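On nous avait promis une charte. Celle de Travov, qui fait collecter des gestes du quotidien pour entraîner des bras robotisés, tient en deux pages, et la responsable qualité qui nous reçoit à huit heures du matin n'y croit qu'à moitié. « J'ai signé le texte, dit-elle. Ça ne m'empêche pas de le trouver mou. »

Son premier grief concerne la nourriture. La règle dit : « objets variés, disposition réaliste ». Réaliste selon qui ? Elle hausse les épaules. Des oranges et une tranche de pain ou de pâtisserie posées en tas sur un drap à fleurs, le bol juste à côté, cela passe à la relecture. « Le relecteur coche, il y a de la variété, on avance. Moi, je voudrais savoir à quel moment quelqu'un range ses courses comme ça. »

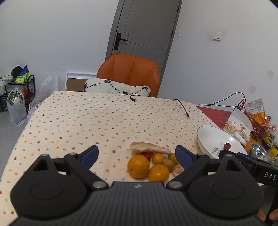 ## Deux mille prises, et après ?

Le contrat avec Forwood fixe un objectif de 2000 prises par lot. Sur le dernier, 1239 ont été retenues au premier passage — elle donne le chiffre sans fierté. Le reste repart en correction, avec un motif choisi dans un menu déroulant qu'elle juge « fait pour aller vite ».

Et l'hygiène ? La charte n'en dit rien. Elle a proposé une ligne : patins nettoyés entre deux aliments, produits crus manipulés à part. Réponse du client : hors périmètre. « Une saucisse et un fruit, pour le modèle, ce sont deux formes. Pour la personne qui tient la pince, non. »

Elle se méfie aussi des câbles qui traînent dans le champ. Sello, l'outil d'annotation, permet de les signaler, mais rien n'oblige à le faire. Sur environ 200 signalements relus par ses soins, elle dit n'avoir trouvé aucune définition commune du mot « encombré ».

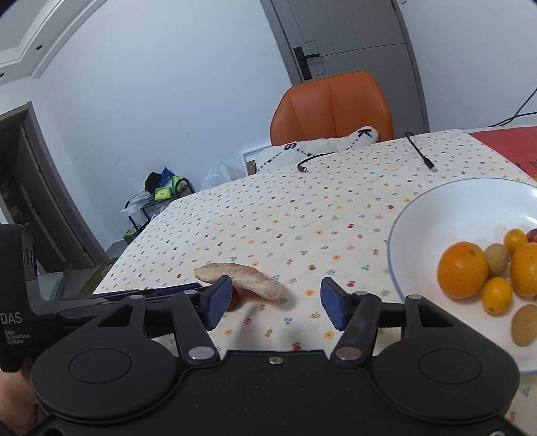 *Saucisse entre les deux patins de la pince, bol de fruits à droite.*

Faut-il alors une norme ? Elle grimace. « Une norme écrite par ceux qui vendent les lots, non merci. » Elle préférerait un audit extérieur, avec des prises tirées au sort et le droit de refuser un lot entier. La version suivante de la charte est attendue en octobre. Elle a demandé à relire le brouillon et attend toujours qu'on le lui envoie.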